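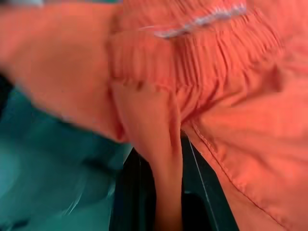
Fedir Dmytriv
Staff writer, household and travel

The people who sell zippered packing bags would like you to believe your suitcase has been lying to you. There is another third of it in there somewhere, they say, and all you need is clear plastic and a firm palm. Ivevik will sell you a starter set. Farside has one too, with a folding chart I have now lost twice. I have been packing shorts into bags since April and I remain unpersuaded.

Start with the waistband. Every folding guide I've read assumes a garment that is flat when you lay it flat, and a gathered elastic waist never is. It ruffles up, it takes more depth than the legs do, and if there's a cord threaded along the top you have that to tuck in as well. Fold in thirds, says the Farside chart. Thirds of what? The waist end makes a lump and the hem end makes a flap, and the flap slides out the moment you pick the thing up.

What worked for me was dull. Smooth the legs, fold the waist down into the middle so the bulk sits there, then fold once more and stop. It takes me 43 seconds. Dropping the same shorts straight into a suitcase takes 2.

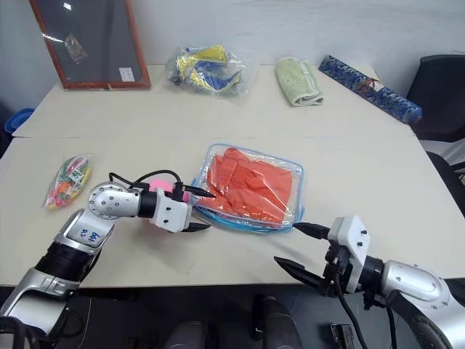
Air is the real argument for these bags, and the sellers are vague about it. A plain zipper holds whatever you leave inside, so you have to press from the fold toward the opening and close it as you go, and a slick bag skates away from you while you do it. Ivevik claims its bags can be reused 300 times. I gave up testing at nearly 60, with the seal still fine and my patience less so. I will grant them one thing, and it's the clear plastic. Bright orange-red folded stuff shows straight through a bag with a blue zipper seal, shine and all, and you can find it without opening anything. Black socks are another matter.

Demchenko makes a mesh cube that costs less and lets the air out by itself. Fatport's version is the same cube with a handle. Neither will keep a leaking shampoo off your shirts, so I'd buy two or three clear bags for that and leave the starter set on the shelf.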